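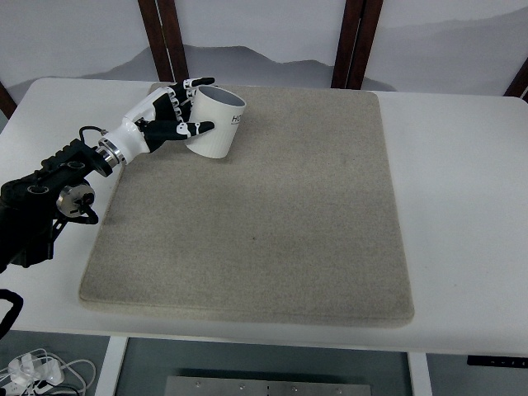

## Tamuno opens its robot lab for an afternoon, and I got to gawk

I'd been hearing about the June open day at Tamuno for weeks, so I showed up at 5 and still ended up at the back of a line that went out the door. The guest book had 269 names in it by closing, which is a lot for a place with one coffee machine!

The star was the arm they call Skoreck, the black one with the glossy white hand. Gilang Pelupessy, who ran the demo, had it on cup duty — a white ribbed cup, held a little tilted over a big beige mat. I stood there far too long watching those fingers. The top one reaches right over the rim while the thumb wraps around low in front, pretty much the way I hold my own cup when I'm half asleep.

Gilang told us the hand was the hard part (the arm came together fast, the fingers ate up most of the winter). A kid next to me asked if it could do dishes. "Ask me next year," he said, and got a big laugh.

I also liked the room itself, with its misty gray mountains on the wall behind the table. It's a nice change from the usual bare lab.

Haziq Saragih, who handles visits, says the demos ran 20 minutes each and filled up early, so they want to do it again in the fall with a second table — and longer hours, I hope. Sign-up will be at the front desk, and I've already put my name down.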